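September 8, 2020

## Week 3: Tunnels, or who you are choosing to trust

Last week ended with a question about whether a VPN makes you anonymous. It moves your trust from one company to another, and the second company usually has a nicer website. Keep that in mind for the lab and you can skip most of the marketing.

### What the tunnel does

Your laptop encrypts each packet, wraps it in another packet, and addresses the outside one to the VPN server. The server unwraps it and sends the contents on. Three parties see three different things:

- **Your internet provider** sees that you are talking to one server, how much, and when.
- **The VPN company** sees your real address and the destinations you ask for.
- **The website** sees the server's address, plus every cookie you cheerfully brought along.

That third line is where most of the anonymity goes. Log in to your email through a tunnel in another country and your email provider will still know it is you. You typed your name.

### Reading a privacy policy

For the reading you have two policies from our practice providers, Hoten and Brimach. Hoten's runs to 227 words and says "no logs" four times. Brimach's runs to 859 and admits to keeping connection times for 75 days. Students always prefer Hoten. Please work out what the word "logs" covers in each before you join them.

Look for:

1. Connection logs (when you connected, from where)
2. Traffic logs (where you went)
3. Payment records, which are often handled by someone else under a different policy
4. The word "aggregated," which carries a great deal of furniture in these documents

### DNS leaks

A name lookup that goes outside the tunnel tells your provider which site you are about to visit. The encrypted visit that follows is then a bit of theater. The usual cause is an operating system that keeps using the old resolver after the tunnel comes up.

Test it in lab: connect, open the capture on your physical network interface, and filter for port 53. Load a site you haven't visited today. If lookups appear, you have a leak. If nothing appears, check that your browser isn't doing its own encrypted lookups before you celebrate — those use port 443 and will walk straight past your filter.

### Kill switches

A kill switch blocks traffic when the tunnel drops. Some are firewall rules and stay put. Others are a feature inside the app, so they stop working when the app crashes, a moment at which you might have wanted one.

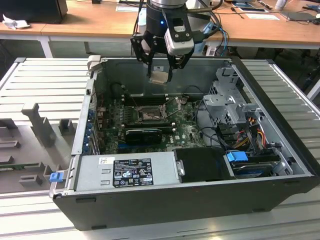 Marchetti disagrees with me on this and says an app-level switch is still worth turning on, as most drops come from flaky Wi-Fi and leave the app running perfectly well. Fair enough. Turn it on, and add the firewall rule too.

### For next week

- Read sections 2 and 5 of the Covham handout on key exchange. Section 3 is optional and feels it.
- Submit your capture file with a paragraph on what your provider could learn from it. Keep it to 153 words, a limit inherited from an old submission form and now tradition.
- Bring one VPN advertisement. We will be marking the claims.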